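Idness Community > Mobile manipulation > Faults and recovery

Wrist camera reports an obstacle behind the bathroom mirror, arm stops above the counter

Haiyan Cui
Member

We run a two-arm humanoid in a bathroom test room. Planning is done in Cirnow 2, with the wrist depth camera feeding the collision map. The task is to pick up items from a marble counter with a large wall mirror behind it.

The fault: on the approach to the counter, the arm halts with "path blocked, dynamic object." The log places the object past the wall, at a depth where there is nothing to hit. The planner then looks for a detour, and twice it has chosen one that brought the gripper down onto the stone. No damage to the fingers, but the second contact tripped the force limit, and I had to release the arm by hand.

Over 200 approaches in September I logged 31 stops. With a bedsheet taped over the mirror I logged none in the next 100. The sheet can't stay, as the mirror is part of the test.

Already tried: recalibrated the wrist camera, lowered the approach speed, swapped the cable. No change. Is there a filter setting for this, or do I need a different sensor?

Rongrong Shao
Member

Had the same kind of thing with a glossy oven door. Turn the dynamic object filter down until it stops complaining. Ours went away at the lowest setting. You could also try dimming the lights.

Hanyu Deng
Moderator

Please don't turn the filter down on a robot that shares a room with an operator. It will also ignore a real hand. Dimming the lights makes the depth data noisier and leaves the reflection in place.

The bedsheet result settles the cause. Stereo depth matches the reflected image, so whatever stands in front of the mirror is placed behind the wall at the same distance. When it moves, the map gets a moving object. In Cirnow the steps are:

Add the mirror as a static plane in the room model. Measure its lower edge by hand, including any molding, and don't fit it from the depth data.
Enable "discard points beyond plane" for that plane only.
Add the counter as a solid box with a margin on top. The detour into the stone is a separate fault: your map has no counter in the places where the camera sees only the gripper.
Set the recovery action to "hold" while you test. A stopped arm is easier to deal with than one looking for another route.

Keep the emergency stop in reach, and rerun the 100 approaches before you go back to normal speed.

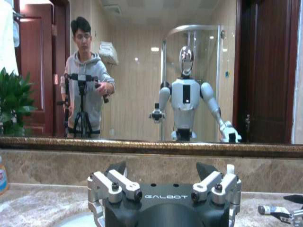

Fermín Ulloa
Field technician, Trollau

Agree with Hanyu, with one addition. Check where your operator stands. With a large mirror over the counter, the wrist camera can pick up the person with the handheld, the tripod and the robot's own body, all in the reflection. The self-filter removes the real arms from the map but knows nothing about the mirrored ones, so the robot can stop for itself.

To tell the two apart, have the operator stand clear of the mirror's view and repeat the approach. If the stops continue, it is the reflected arm. In that case the plane has to be loaded before the arm starts moving. Loading it mid-run leaves the old points in the map until they expire, and the default expiry is 1,000 cycles. Clear the map by hand after each change.

Marble is a second problem. Polished stone gives gaps in the depth data at low angles, so the box for the counter should be on even when the map looks complete. I use a 15 mm margin and reduce it only for the final grasp.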